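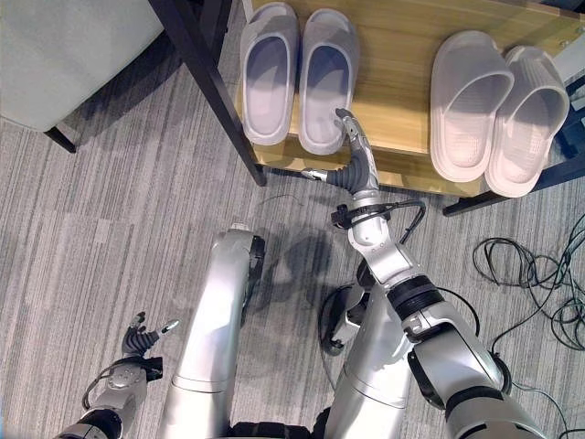
The low rack and two pairs of slippers, one lavender-gray, one off-white. Chair right beside it.

Home Notes - August
Home | Kitchen | Entryway | Laundry | Archive | Subscribe

THE SHOE RACK ITEM, FINALLY

By Antigoni Galanis

OK quick one this month, I have a stack of mail to get through and the Tamayo pantry piece is still half written. But 142 of you answered the shoe question in the last newsletter and I said I'd report back, so.

The question was: where do the slippers live? Not the outdoor shoes, everybody has a plan for those even if it's a bad plan. The slippers.

Most common answer by a mile - on the floor, where they came off. Second was "in a basket with everything else." Third was a low rack by a chair, and I am firmly on team rack. One shelf, close to the floor, nothing fancy. Light wood top and dark legs looks nice on a gray carpet and goes with most chairs, too.

Things I've picked up, mostly from your emails:

Keep it to house shoes. The second a pair of sneakers lands on it you've got a regular shoe pile again. Matúš Jurčo wrote in that his lasted 8 days before the soccer cleats moved in. Sorry Matúš.

Leave a gap between pairs. You might think you're wasting shelf but you can grab one pair without dragging the other one along. Good if yours have the thick molded soles, those are wide and they bump.

Decide on a direction and stick to it. Open heels facing out, straps to the wall - you walk up and step in. Yurii Stasiv does the opposite, toes out, and says its easier to pick them up by the strap. We went back and forth on this for a whole Tuesday. Either one is fine. Mixed is what drives me nuts.

Different color per person. We used to have all black and my husband and I wore each others for a year. Pale ones do show dirt more, yes. Wipe them.

Put a seat next to it. Mitra Golestani's tip, and the best one in the pile I think. Her mother won't bend down standing up, so a plain upholstered chair went right by the rack and now the slippers get put back. Doesn't have to match anything.

On cleaning: slip-on slides in the molded kind go in the sink with dish soap and an old toothbrush. Ribbed insoles hold on to grit so scrub along the ridges, then across. Rinse, stand them on end in the tub overnight. No dryer!! I have done it. They curl.

And the carpet under the rack, please, once a month. Pick the whole thing up and vacuum. I got a hair clip, two pennies and a dog treat out from under mine, and we haven't had a dog since the old apartment.

A few people asked where to buy. I got mine secondhand, so no link. Hooman Pakzad swears by the bench from Loklow but that's a bench, it's taller, different thing. If you're handy, one board and a pair of metal legs will get you there in an afternoon. Sand the front edge or it'll catch your socks.

Next month is coat hooks. How high, how many, and what to do about the kid's ones. Send me your measurments and any complaints by the end of the month, same address as always.

OK, mail. Talk soon - A.

232 likes | 100 comments | Share
Previous item | Next item | Back to top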